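Murnwood Table Bread

Still images of bread and baskets on a cloth-covered table, kept by İlker Keskin as part of the Kokkinos household collections.

Contents
The release has 3708 images in two folders, rolls and loaves. An image with both kinds of bread goes under loaves. Baskets are labeled whether they hold anything or not – an empty one still gets a box.

Labels
roll: small and rounded, any crust
loaf: longer than it is wide, scored or plain
basket: woven, any shape
cloth: the table covering, labeled once per image

Crust color is a free text field. Older entries say "brown" for nearly everything, and 177 of them have been redone so far with terms such as orange-brown and pale golden. The rest are unchanged.

Known problems
Glossy crusts pick up highlights, and the outlines there are less exact. Loaves that run past the image border are outlined only as far as they show.

Changes
Version 2 merges "bun" into "roll" and drops the Troltham folder, which had duplicates. 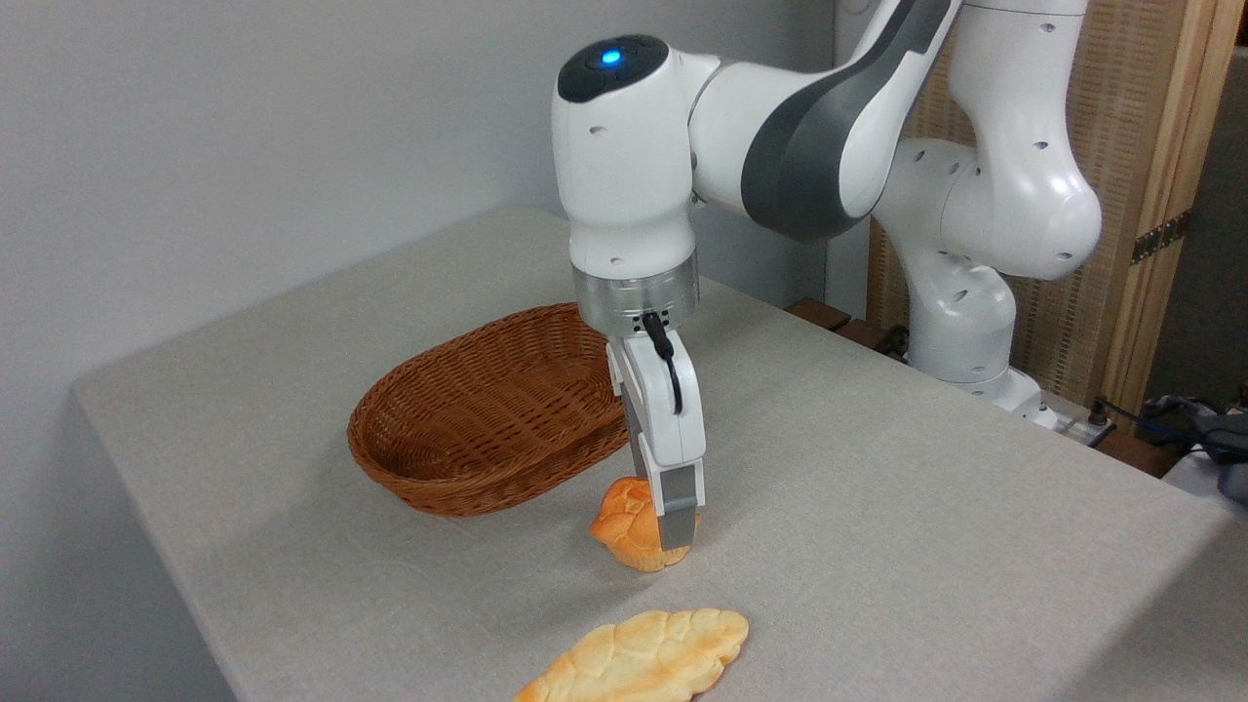

Vol. 2, p. 177

Small roll, larger loaf with a scored, crackled top, oval wicker basket. Filed under loaves.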